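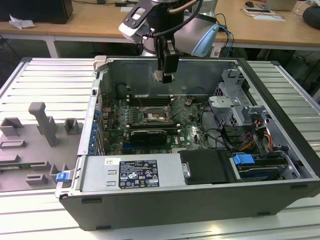
Unité centrale couchée sur la table, panneau latéral déposé : carte mère, carte graphique et bloc d'alimentation.

À propos de Surumden

Surumden assure la remise en état et le démontage d'ordinateurs de bureau pour les entreprises, les établissements scolaires et les collectivités. L'atelier occupe 957 m² dans la zone d'activités de Mateos. Il emploie 11 personnes, sous la direction technique d'Araceli Robles.

Réception et diagnostic

Chaque machine reçoit un numéro de dossier à l'entrée. Le numéro de série est relevé, puis le boîtier est ouvert à plat sur une table en profilés d'aluminium. Le contrôle visuel porte sur les condensateurs, le socket du processeur, les clips des barrettes mémoire et les verrous des emplacements PCIe. L'étiquette réglementaire de l'alimentation est comparée à la fiche du constructeur.

Le bloc d'alimentation n'est jamais ouvert sur place. En cas de défaut, il est remplacé ou orienté vers la filière DEEE.

Effacement et réemploi

Les supports de stockage sont effacés ou détruits selon le contrat. Un certificat est remis au client. Les cartes graphiques et les modules mémoire sont testés séparément avant d'être remontés ou mis en stock. Le stock de pièces compte 1 756 références, consultables sur demande.

Enlèvement

Collecte sur site à partir de 1 000 kg. En dessous de ce seuil, dépôt à l'atelier sur rendez-vous.

Contacts

Atelier et pièces détachées : Harsh Uniyal
Contrats et enlèvements : Candela Prieto

Page mise à jour le 3 septembre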